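# Keeping cables off a shared desk

Our office at Sulby has adopted shared desks with a curved front edge. Staff report that chargers and leads gather on the left-hand side, leaving little room for papers. Is there a recommended arrangement that does not involve drilling? The budget is 30 pounds per desk.

**Posted by Ultton Office Services, 10 June 2022**

---

**Skevano Facilities Desk**

It is advisable to begin with the power strip. Where it lies on the work surface, every plug and spare length of lead will collect beside it. Please switch off and unplug all equipment, then fix the strip beneath the desk with adhesive brackets rated for its weight. Leads which remain in use should be grouped with reusable ties – not wire – and taken along the back edge.

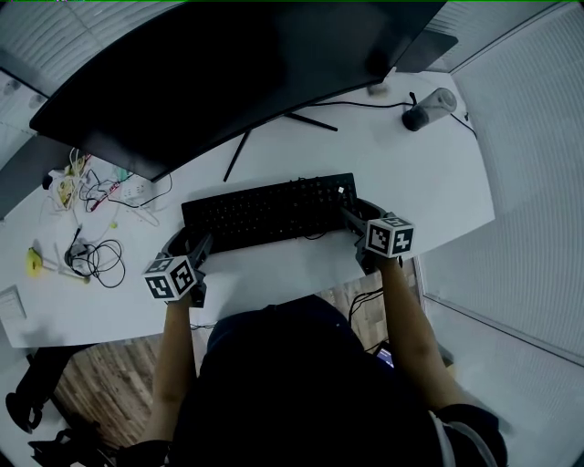 *Desk with monitor and full-size keyboard; power strip and coloured cables to the left.*

A charger that is not in daily use should be coiled and placed in a drawer. Bottles should be kept upright and well away from the power lead. The keyboard cable may be left as it is, provided that it has enough slack for the keyboard to be moved.

---

**Eshun Workplace Support**

We agree with the above. Kindly label both ends of each lead before unplugging anything. We completed 235 desks in June and the labelling saved a good deal of time.

---

**Reader 3963**

A box with a lid also works. Ours cost around 4 pounds.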